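Stored-product beetles

Stored-product beetles are small beetles that live and breed in dried plant material kept for later use. The group has no formal rank in classification. It takes in species from several families that share a habit of feeding on grain, flour, cereal, nuts, dried fruit, spices, pet food and bird seed. Most adults are between 2 and 5 millimeters long, and many are reddish brown, which makes them hard to tell apart without magnification.

Primary and secondary feeders

Species are usually sorted by whether they can attack sound kernels. Primary feeders chew into whole grain and complete part of their growth inside it. The rice weevil, the granary weevil and the lesser grain borer belong here. The female rice weevil chews a pit in a kernel, lays an egg in it and seals the pit with a plug. The larva hollows out the kernel and the adult leaves through a ragged hole.

Secondary feeders live on broken kernels, dust and milled goods. The red flour beetle, the confused flour beetle and the sawtoothed grain beetle are the ones most often met in homes. The sawtoothed grain beetle is flat and narrow and can enter packages through poorly folded seams. Large numbers of secondary feeders in whole grain often mean that the grain has been damaged by handling or by a primary feeder.

A few species fall outside this division. The cigarette beetle and the drugstore beetle feed on a very wide range of goods, including tobacco, paprika, dried flowers and the binding paste of old books. The warehouse beetle is covered with fine hairs, and the shed skins of its larvae can irritate the mouth and throat if eaten.

Life cycle

All stored-product beetles pass through egg, larva, pupa and adult. Speed of growth depends mainly on temperature, and for many species also on the moisture content of the food. The red flour beetle can go from egg to adult in under a month in a warm mill, but the same growth takes several months in a cool room. Most species stop breeding below 60°F. The granary weevil tolerates cold better than most.

A female red flour beetle may lay 400 eggs or more over her life. Adults of both flour beetles can live longer than a year. Weevil adults generally live for several months.

Identification

The snout separates weevils from the other common groups. The two flour beetles are told apart by the antennae: in the red flour beetle the last three segments form a distinct club, and in the confused flour beetle the segments widen gradually toward the tip. The red flour beetle can fly, and the confused flour beetle does not. The sawtoothed grain beetle has six toothlike points on each side of the thorax. It is easily mistaken for the merchant grain beetle, which has larger eyes and a shorter area behind them.

The wing covers of the cigarette beetle are smooth, while those of the drugstore beetle carry rows of fine pits. The antennae of the cigarette beetle are sawlike along their length, and those of the drugstore beetle end in a three-segment club.

Detection

Signs in the home include adults on shelves or windowsills, fine powder at the bottom of packages, small round holes in cardboard, and webbing. Webbing points to moths, as beetles do not produce it. Flour with a heavy flour beetle population may turn grayish or pinkish and take on a sharp smell from compounds the adults release.

In warehouses and mills, pitfall traps baited with food oil or a pheromone are set on the floor along walls. Probe traps are pushed into bulk grain. Trap counts are compared from one inspection to the next, and a single count says little about the size of a population.

The Drastano survey covered 420 traps in feed stores and small mills in the Lilten district, where the sawtoothed grain beetle was the species most often caught. The highest catches came in June, near sack stacks that had not been moved since winter.

Control

Household control rests on finding and discarding the infested food. Shelves are emptied and vacuumed, with attention to cracks and peg holes. Insecticide sprays are not applied to food or to surfaces that food touches. Goods that appear clean can be held at 0°F for four days or longer, depending on package size, and then kept in glass, metal or heavy plastic with a tight lid.

Commercial sites use heat, cold, fumigation and low-oxygen storage. In heat treatment the building is brought to at least 122°F and held there for a day or more. Resistance to phosphine has been recorded in several species, among them the lesser grain borer and the red flour beetle.

See also: Indian meal moth; Grain mite; Spider beetle; Fumigation

Last revised 9 Mar 2025

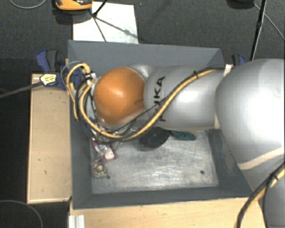 KUKA robot arm over a gray bin.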